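November, Thursday, 7:40 pm

Writing this up while the kettle's on because I know I'll forget half of it by the morning. This is the notebook for the youth workshop money, so if you're reading it and you wanted the repair log, that's the green one.

The big news is that Pellora came through! The letter was sitting under a pizza menu in the mail tray and I very nearly threw the lot out. They've given us 785 dollars for the spring block of the Thursday club, and we'd asked for 785, so I'm over the moon. I rang Tsehay straight off and she made a noise I can't spell. It has to be spent on the kids' sessions (so no rent, no heating, no new lock for the side door, sorry) and they want a short report with receipts stapled to it at the end.

So, what we said we'd do with it, copied from my own form so nobody has to dig:

- screen printing, ages 12 and up
- bike basics, same age group, with the stands from upstairs
- one outing to the climbing wall at Handetti
- food every week, which the kids voted for by a mile

Food is the one I'm fussing over. Last block we did sandwiches, and by the end you could see the kids doing the math on whether to go home hungry. Robel wants to cook properly - a big pot of something, rice, flatbread, done. I'm all for it, but we've got two burners and one of them only goes if you hold the knob in. He reckons he can manage. I said let's do a trial run on ourselves first, and he went off to look for the big pan that may or may not still be at his aunt's.

Handetti quoted 581 for the climbing, and that's where I went a bit pale. It covers the bus, shoes, helmets and an instructor for the whole afternoon, which is fair enough, but it would eat most of the grant in one go. I called back and asked what it would be without the bus. The woman on the desk was lovely about it and is going to send me a new number. If we can get parents driving, we might swing it. Tsehay thinks we could ask Kuusisto to lend us their minibus like they did for the swimming trip. I've written to them but I was vague about dates, so I need to write again and be less vague.

Ink and screens: I priced those at 135 from Lostach, delivered. That's for water-based stuff, the four basic colors plus white, and the screens already stretched. I know we could stretch our own. We tried that. I still have the staple scar. I'd like to get the order in before the end of the month so there's time to send it back if it turns up wrong like the aprons did. 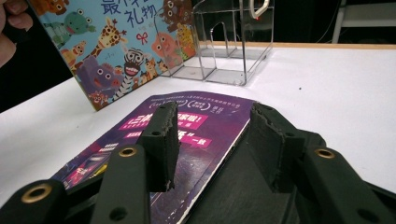 **Filed under: Thursday club / sign-ups and rota**

Sign-ups are looking healthy. The school put our flyer in the newsletter and the phone's been going since lunch. There's a mix of kids I know from last block and a bunch I've never met, plus a dad who wanted to know if he could sign himself up for the printing (no, but I liked him, so I put him down as a maybe for the rota!).

About that rota. I need two adults in the room every week, no exceptions, and so far I've got:

- Tsehay - every week except the one with her sister's wedding
- Robel - every week, but in the kitchen, so he doesn't count as one of the two
- me - every week
- the printing dad - to be confirmed, needs his background check

So the wedding week is the hole. Could be a good week for the outing, come to think of it, as Handetti puts its own people on the wall. Although then we still need somebody in each car. Hmm. Will come back to this one.

Permission slips: I've redone them. The old ones had the allergies box so tiny that one mom wrote "see back" and then there wasn't anything on the back. The new one has a proper big space, and a line for who's allowed to pick up. Printed a stack, they're in the wire tray. Please don't use the old ones for scrap paper until I've pulled the filled-in ones out, they've got phone numbers on them.

Something I want to talk over when we're all in: doors. Last block we opened at six and the younger ones were hanging around outside from half past five, in the rain, looking tragic. I'd be happy to open the front room early with some board games and a tin of cookies. Tsehay says fine if it's me doing it. It'll be me doing it. I just don't want it to turn into a thing where setup never gets done because we're all playing cards - which is what would happen, I know what I'm like.

To do before next week:

- [ ] thank-you letter to Pellora (handwritten, not an email)
- [ ] write to Kuusisto again WITH DATES
- [ ] chase Handetti for the no-bus price
- [ ] order ink and screens
- [x] new permission slips
- [ ] Robel: pan
- [ ] find out what's wrong with burner no. 2
- [ ] background check form to printing dad

Later, 9:15. Robel just texted, his aunt does have the pan. She wants it back by Christmas and she wants it back clean.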